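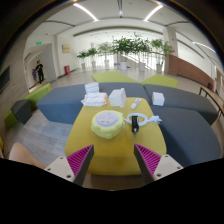 Bernd Wendt

The tidying set for the Novberg lounge is now in its second month, and enough of it has been through review to say what is working in the demonstrations and what has to change before July. This item is mainly for the people at Budham and Wostatcombe who are about to start recording in their own spaces, but the notes on cables apply to everyone.

The task is short to write down. A handful of household items lies on a low padded surface, and the demonstrator picks them up with the hand-held gripper and puts each one where the task card says it goes. In the lounge the surface is the mustard ottoman, with the blue-gray seating on the sides. The items are the usual mix: the round power strip, a coiled white cable with its plug, a small tube, a white box, a soft package, a small black device. The hand-held tool has the same soft fingers as the arm in Rathjen, so whatever the fingers can hold in the hand they can in principle hold on the arm. In principle covers reach, speed and wrist angle too, and those are where most of the rejected recordings come from.

Recordings so far

One demonstration is one item, from open fingers to open fingers. We moved to this in the second week. Before that a demonstration was a whole surface cleared in one go, and when one grasp failed the complete recording had to be cut by hand. With single items a failed grasp costs one short file. The current target is 40 accepted demonstrations per item per room. Novberg has reached it for the box and the tube. The power strip stands at 32, the soft package at 18, and the cable is behind all of them.

Rejections are sorted by the first thing that went wrong. The largest group is tracking loss, nearly always from turning the wrist quickly toward a blank wall or ceiling. The lounge is better than the meeting rooms in this respect. It has plants, a stair rail, lime-green seats and plenty of edges at different distances, and the pose estimate holds even when the demonstrator leans in close. The ceiling lights do cause trouble if the tool is tipped far back. Keep the fingers pointing down or forward between grasps and the problem mostly goes away.

The second group is speed. A person who has done the same pick 20 times gets fast without noticing. The arm has a limit on wrist acceleration and the replay check throws out any path that exceeds it. There is no use in recording at a speed the arm cannot follow. Count to two on the way down and one on the close.

Soft surfaces

An upholstered top behaves differently from a table. When the fingertips press into it, the surface gives, and the demonstrator feels nothing wrong. On replay the arm goes to the same height, meets a cushion that has been shifted slightly or is a little firmer, and the contact force is different. For small flat items some pressing is unavoidable. For the box and the power strip it is not needed at all, and reviewers now reject any demonstration of those two in which the fingertips visibly dent the padding.

Approach height should also vary. The first batch from Novberg had nearly every pick starting from the same point above the front edge, as that is where a standing person naturally holds the tool. The policy trained on that batch did well from there and poorly from anywhere else. Start some from the left, some from the right, some low and some high. The task card now carries a start position for each recording, and it should be followed even when it feels awkward.

Cables

The cable is the hardest item in the set. The coil is loose, its shape changes with every pick, and the plug is much heavier than the rest, so it swings. Three kinds of grasp have been recorded:

Across the coil, both sides of the loop between the fingers. Reliable in the hand, and the best on replay so far.

On the plug body. Good closing force, but the coil drags behind and takes other items with it.

On a single strand. Rejected without exception from now on. It works perhaps half the time for a person and the arm has not managed it yet.

Where something else overlaps the coil, pick that item first. If the card asks for the cable while it is still covered, follow the card but pick the covering item as a separate demonstration and label it as a clearing move. There were 51 recordings in which both were done in one file, and they have been split. It took most of an afternoon and I would prefer not to do it again.

After each cable demonstration, put the coil back down differently. Turn the plug to another side, open the loop, let it fall twice if the first drop looks the same as before. A set in which the plug always points the same way teaches the arm to look for the plug there.

Remote control compared with the hand tool

Several people have asked why we do not record all of this by remote control on the arm itself. We did a small comparison in Rathjen with the box, the tube and the package. Remote recordings replay almost without loss, as they come from the arm in the first place. They are slow to make, and the operators settled on very cautious grasps, mostly from straight above. The hand tool gives more natural paths and can be carried into any room - the lounge set would not exist otherwise. Remote control stays in use for corrections: when a trained policy fails at a certain point, the operator takes over there, finishes the pick, and that piece goes back into the set.

Changes before July

Finger opening is checked against the printed gauge at the start of each session and again after a break. Drift in the opening was behind a run of failed tube grasps on replay.

Each session begins with one slow sweep across the whole surface, fingers open, before the first pick. Hold still at the end until the tone.

Items go back to the positions on the shuffle sheet after every fourth demonstration. Between those, leave things where they land.

Do not empty the room for recording. People passing in a corridor or doorway are normal for these spaces, and a policy that has only met empty rooms is of limited use to us. The blur step runs before review.

Budham will start with the box and the power strip, Wostatcombe with the package. Task cards and gauges go out together with the second pair of fingers. Send rejected files as well as accepted ones, with the reason code filled in.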